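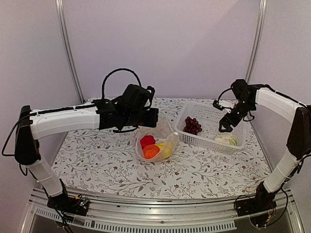 Last changed: Jan 22, 2020

Irnley produce counter moves to basket and bag packing

The produce counter at Irnley has changed the way it makes up mixed orders. Fruit and vegetables are now sorted at the packing table into two kinds of holder, a rigid perforated basket and a thin plastic bag, and the two are handed over side by side. The earlier method put the whole order in one carton.

The change applies to mixed orders only. Single-item orders and full cases are packed as before.

Under the new method the basket takes produce that is easily crushed and produce that is too bulky for a bag. Grapes go in as a whole bunch, toward one end. A cabbage or similar head goes at the opposite end, with clear floor left between the two. The gap is deliberate. A head of cabbage that rolls or shifts during carrying will split berries on contact, and loose juice at the bottom of a carton was the most common fault recorded under the old method.

The bag takes firm produce with a smooth skin, mainly peppers and items of similar size. These can touch one another without marking. The bag is stood upright with its mouth open while it is being filled, and a rim with a twist in it is left alone until the last item is in. Packers are asked to keep the bag close to the basket so that both parts of an order stay together on the table.

The basket now in use is a white plastic model with rounded corners, a smooth raised rim and rows of small holes in the sides and bottom. The holes let air pass and allow rinse water to drain. The bag is a translucent type, cloudy enough that colors show through but labels do not read well, so order slips go on the basket and never inside the bag.

Packing is done on a cloth. The one on the table has a white ground with a print of thin gray stems, gray leaves and small reddish-brown flowers. A cloth was chosen over a bare surface because round items are less likely to roll on it and because it can be taken off and washed at the end of the day. The counter keeps 6 cloths in rotation. A light ground is preferred, as soil and leaf scraps are easier to find on it.

The method was tried out at the Rostow counter first. Over the trial period Rostow packed 284 mixed orders in baskets and bags. Complaints about bruised or split fruit fell, and nearly 50 baskets were in circulation by the time the trial closed. Packing time per order went up slightly in the first days and then returned to its earlier level. Rostow has kept the method and will not go back to cartons for mixed orders.

Two problems came up in the trial and have been carried over into the instructions for Irnley. The first was overfilling of bags. A thin bag filled to the rim slumps when it is set down, and the top layer ends up on the table. Bags are therefore to be filled with a single layer of large items, or two layers if the items are small. The second was heavy produce placed in the middle of the basket, which left no safe place for anything soft. Heavy items now go in a corner – either front corner will do – and stay there.

Some produce is still under review. Tomatoes on the vine have been packed both ways, and results so far do not favor one holder over the other. Loose leaf lettuce wilts faster in the perforated basket than in a closed bag and may be given a separate wrap. Root vegetables sold with soil on them are kept out of both holders and go in paper.

Baskets are returnable. Customers may bring them back to either counter, rinsed, with the next order. Cracked baskets are taken back as well, and go to Tanodard for regrinding. Bags are not collected, but clean ones can be reused by the customer for the next order if the seams are sound.

The supply of baskets is handled through Quansah, which delivers them nested in stacks. A second delivery is due before the start of the soft fruit season, when the number of mixed orders rises. Berries will need a shallower basket than the one now in use, and a sample has been requested.

The Irnley counter will run the method through June and then compare its complaint records with those from Rostow. Until then cartons remain available on request for orders that have to travel a long way – the basket has no lid and does not stack when full.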